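Stovex Launcher Beta: Frequently Asked Questions

What is the beta channel?
It is an early version of the Stovex home screen launcher for Android. New features go there first and reach the regular app later, if they reach it at all.

Who can join?
Anyone with a Stovex account and a phone running a supported version of Android. Tablets are not included in this round.

How do I sign up?
Open Settings, tap About, then tap Join beta. The update comes through the app store like any other. It can take a few hours to show up.

Will I lose my home screen layout?
You shouldn't, but make a backup before you update. Go to Settings, then Backup, and save the file somewhere other than the phone. Layouts saved in the beta can't be opened in the regular version.

What is new in this build?
The app drawer has been rewritten and is now called Arden. Search covers contacts and settings as well as apps. Folders hold up to 20 icons.

What is known to be broken?
Dridora icon packs load slowly the first time. Notification dots stay on after you clear a message in some mail apps. Work profile apps may appear twice in search.

Does it use more battery?
Yes, a little. Logging is switched on in every beta build and can't be turned off.

How do I report a bug?
Use the Send report button in the drawer menu. Say which phone you have and what you tapped before the problem started. Reports are limited to 200 words. Please send one bug per report.

Do you answer every report?
No. We read them all and write back if we need more detail.

How do I leave the beta?
Tap Leave beta in the same menu, uninstall the app, and install the regular version. Restore your layout from a backup you made before joining.

When does the next build come out?
Builds normally go out on Tuesday. The Osagie theme engine is planned for beta 2.

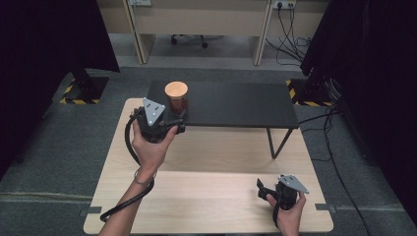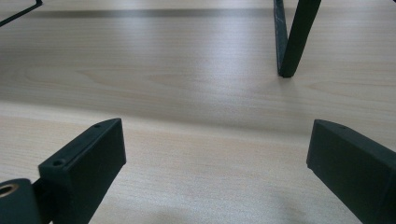

Top: cup on the black platform. Bottom: the wooden tabletop.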